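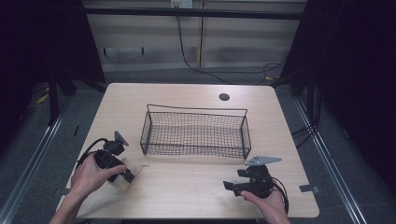
Wire basket on the table, hall kitchen end.

Autumn walk-through, Damel Street Hall — checklist and my comments

Hi all, Tracey asked me to do the walk-through again before the Friday playgroup starts back, so I did it after tea with a torch in one hand and the old form in the other. I've kept Dorothy's headings from last time even though a couple of them make no sense now (we haven't had a piano in years). Where I've written OK it means I looked at it and was happy. Where I've rambled, sorry, there's usually something in there that needs doing.

1. FRONT DOOR AND PORCH

Door opens fully and stays open on the hook — OK
Mat flat, no curled edges — NO. The left corner has started lifting again. I stamped on it and it popped straight back up. Sandra reckons double-sided carpet tape, I reckon a new mat. Happy to be outvoted but somebody please do one or the other.
Porch light — OK, but it takes a good while to come up to full brightness. Fine for us regulars, not so good if you don't know the step is there.
Yellow strip on step edge — worn. You can still see it in daylight. At night, not really.
Key safe — closes properly now. Thank you Jamie!

2. EXITS

Main exit clear — OK
Side exit clear — OK on the day, but there were two stacks of chairs within arm's reach of it and I know exactly how that goes. Chairs live on the stage side. Please.
Push bar on side exit — stiff. It opened on the first shove, but I'm not small and I gave it a proper shove. I'd like one of the older ladies to be able to do it with a walker in front of her. Needs oil at the least, and if oil doesn't fix it I'd get the locksmith in.
Exit signs lit — side one OK, main one flickering. Flagged last time as well (see Dorothy's note, "flickers a bit"). It flickers more than a bit.
Path outside side exit — needs a sweep, leaf litter and gumnuts from the fence to the gate. Gumnuts on concrete are like ball bearings. I swept the worst of it while I was out there, but the tree hasn't finished with us.

3. FIRE GEAR

Extinguisher by kitchen door — OK, gauge in the green, tag current.
Extinguisher by stage — gauge in the green, but the tag has come off its tie and was lying on the floor. I've put it in the top drawer with the tea towels. Needs retying so the tester can find it.
Fire blanket — OK, though please stop hanging aprons over it. I moved three.
Smoke alarms — pressed the button on both. The foyer one nearly took my head off. The kitchen one gave a sad sort of chirp, so new battery. I didn't have the right size on me.
Evacuation plan on wall — still shows the old storeroom wall and the assembly point out the front where the bins are now. Bradley said he'd redraw it. Bradley, this is your friendly nudge.

4. KITCHEN

Urn — cord OK, tap drips slightly. Don't leave a full cup's worth of hot water sitting in the tray where kids can reach.
Stove knobs — the back left one still comes off in your hand. It goes back on and works, but a knob that comes off is a knob that gets lost.
Power points — all tested, all working. No cracks. The one behind the toaster is grubby, I gave it a wipe with the power off at the board.
Under the sink — NO. Two unlabelled spray bottles, one blue, one clear. I've tipped neither of them out as I don't know what's in them. If they're yours, label them. If they aren't labelled by the weekend they're going to the chemical drop-off. And the child lock needs to be on the cupboard, not sitting in the drawer next to it!
First aid kit — present. Out of the medium bandaids, and the saline has expired. Gloves OK. Tweezers missing again, I'm starting to think someone's got a collection going.
Fridge — running fine. Somebody's dip is not.

5. MAIN HALL

Floor — one board near the stage steps has a raised nail. I've put masking tape over it in a big X. That's a warning and nothing more, it wants a hammer and a punch.
Stage steps — handrail solid, had a good yank on it.
Folding tables — 11 checked, 10 fine. The bad one has a leg catch that doesn't click. I've turned it to face the wall with a note on it. Please don't take the note off and use it, which is what happened last time.
Heater guards — both on, both screwed tight. Curtains are clear of them by a decent gap.
Windows — second from the back won't latch. It's a security thing more than a safety one, but it bangs in the wind and sooner or later the glass will go.

6. TOILETS

Lights, locks, hot water — OK. The hot is very hot in the accessible one. I'd like the plumber to check the mixing valve before the little kids are back.
Emergency cord — was tied up out of reach. Untied it. It has to hang down to the floor, that's the whole point of the thing.
Change table strap — OK.

DO FIRST

Kitchen alarm battery, child lock, main exit sign, side door push bar, hot water in the accessible toilet. The rest can wait for the working bee, though I'd be glad if the nail went too.

If you fix something, write it in the book with your initials so I'm not chasing ghosts in November. The alarm panel code hasn't changed, and no, I'm not putting it in an email, ring me or Tracey.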